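Speaker notes — evening for partners and donors, Elberg youth center
10 November 2022
Speaker: Gizella Hegyi

(Wait until the coffee cups are down. Speak slowly.)

Good evening, and thank you for coming to Elberg in such rain. My name is Gizella Hegyi and I coordinate the after-school program. Dénes Bárány asked me to speak for fifteen minutes, so I will watch the clock on the back wall.

I start with homework help, as this is the part the parents ask for most. We open the study room when the schools close, and we have 54 children on the list this term. They do not all come on the same day. A usual afternoon is 40 children, and on those afternoons all the tables are taken and the little ones sit on the floor with their readers.

(Slide 2 — the timetable. Do not read it aloud.)

The change from last year is the reading hour. Before, we let the children choose if they wanted to read or to play. Most of them played, and I understand them. Now the first part of the afternoon is quiet for everybody, also for the staff. Csenge Kun reads in her own corner and the children see her do it. In June we asked the parents if they noticed a difference at home. The answers were mixed. Some said yes, very much. A few wrote that the child was only more tired.
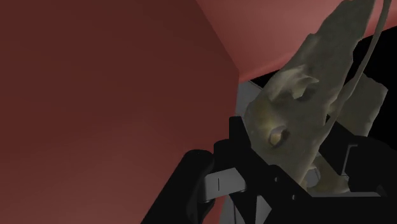
The library has 348 books at this moment. Of these, 300 came from the Takács bookshop when it moved to the smaller place on the market square, and I want to thank the family once more. (Look for Mrs. Takács, she said she would sit near the door.) The rest we bought ourselves. We still have too little for the age of 12 to 14. The children of this age borrow the same few comics again and again, and the covers are falling off.

Now the computers. Numano gave us the machines in the study room and Plulton pays for the internet line. I will say this openly: the first weeks were difficult. The passwords did not work and the printer did not want to speak with any of us. Vilmos Szénási came on his free evenings until it was in order. The older ones now write their school papers here, and for several of them it is the only place where they can do it in peace.

(Pause. Drink some water.)

What we need for next year.

First, a second person for mathematics. Přemysl Vrabec has the whole group alone, from fractions to equations, and the waiting line at his table is long. A student teacher for two afternoons a week would already help.

Second, money for the bus. The families from the villages must pick up their children early, before the late bus was stopped they could stay to the end. We lost good kids because of this, and I would like to have them back.

(If somebody asks about summer: the plan is not ready, Dénes will write to everyone when it is. Do not promise the camp.)

I have put sign-up sheets on the table by the coats — one for people who can give time, one for people who can give books. Please write the phone number clearly. Last year I could not read half of them.

(Thank the kitchen. Then give the microphone to Dénes.)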